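How Does Marble Get Its Swirls?

Have you ever run your finger along a squiggly line in a piece of stone and wondered who drew it? The answer is the Earth! Marble patterns are made deep underground, with no paintbrush at all, and the story starts somewhere you might not expect – at the bottom of the sea.

Millions of years ago, tiny sea creatures lived in warm, shallow water. When they died, their shells sank and piled up in a thick, chalky mud. More mud landed on top, and more on top of that, until the bottom layers were squashed into a rock called limestone.

Then things got really hot. As the Earth's crust moved and crumpled, some of that limestone was pushed deep down, where it was squeezed and baked (but not melted!). The little grains inside it grew into new crystals that locked together like puzzle pieces. Limestone had turned into marble! Scientists call a rock that has changed like this a metamorphic rock. Say it slowly: met-a-MOR-fic.

So what about the swirls? Pure marble is white. But the old mud had other things mixed in, such as clay, sand, and bits of iron. Iron can make yellow, tan, brown, or even red streaks. Other minerals make gray or green. When the hot rock bent and folded, the colors stretched out into long ribbons, which we call veins. 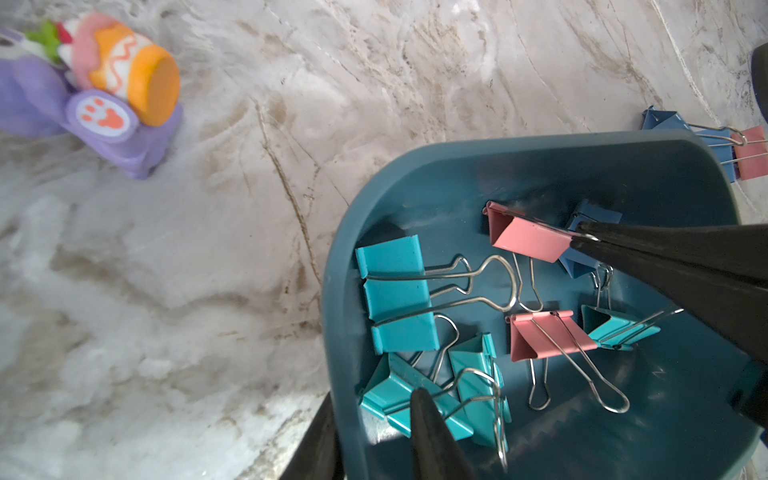 Follow the tan and brown veins with your eyes. Which way do they run?

Not every marble pattern comes from a mountain. People can print or mix one too, so you need to be a bit of a detective. Look for a swirl that repeats exactly – real stone never makes the same swirl twice!

And then there's terrazzo (ter-RAHT-so). Long ago, builders in Italy had piles of leftover marble chips and hated to waste them. They pressed the chips into wet cement or clay, let it harden, and rubbed it smooth. What a great bit of recycling! Today people love the speckled look so much that they even put it on wallpaper. 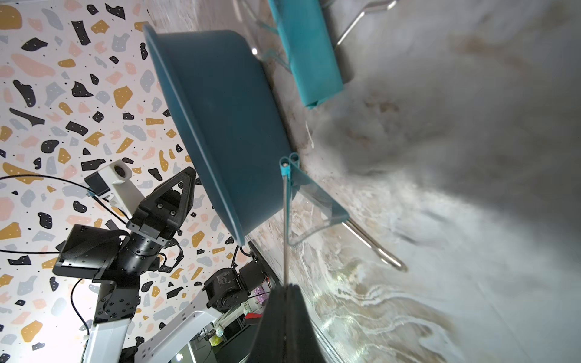

Speckles and streaks: terrazzo-style wallpaper next to a marble-patterned counter.

Try it yourself! Take two colors of modeling clay, stack them in flat layers, then fold, squeeze, and twist. Ask a grown-up to slice the lump in half and look inside. You've made your own veins!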